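Speaker notes - "Sharing the bench"
Kumau kitchen trades meetup, May 27, 2020

Opening
Hi everyone, I'm Etenesh Wubshet, I run the dough room at Boltmont. I've shaped dough by hand most of my working life, so I'm a funny pick for the robot talk! (Pause. Let them laugh or not.)

What the job was
800 pieces on a normal shift. Eight of us at the bench. Roll, cut, lift, tray, and again. Mention my wrists. Mention Hakim's wrists, he said I could.

What changed first
Not the speed. It was the talking. You used to chat over the bench all morning, and now one of us is watching the arms and the rest are down by the ovens. Yanti Rahman brought this up in her first week and I brushed it off - I shouldn't have. We rotate now, so the same person isn't stuck there.

Who gets to say stop
Anybody. Took us until November to get that in writing. Slow down here, this is the bit people ask about.

The bench itself
Leave this one up while I talk. Two arms, and between them the same sort of stuff I'd put out for myself: a roller with a wooden handle, the pink tray with a flat round of dough-like stuff on it, the red tray at the back. Point out that the left gripper is empty. Ask the room who'd lay it out differently.

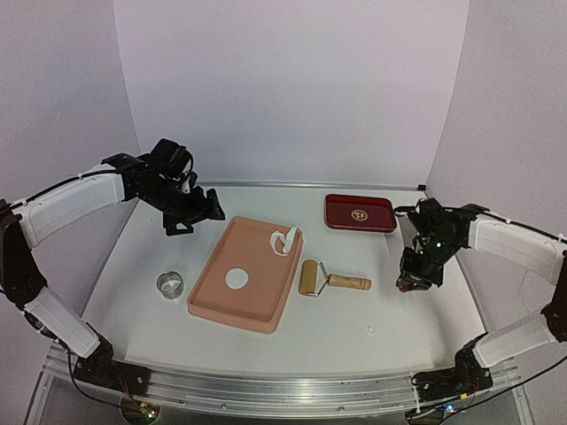
Pay and training
Azlan Harahap did the numbers, send hard questions his way. Training hours are paid hours, and the bench grade stayed put. Say that twice.

Questions
Ask Caoimhe for the roving mic. Handouts are by the door.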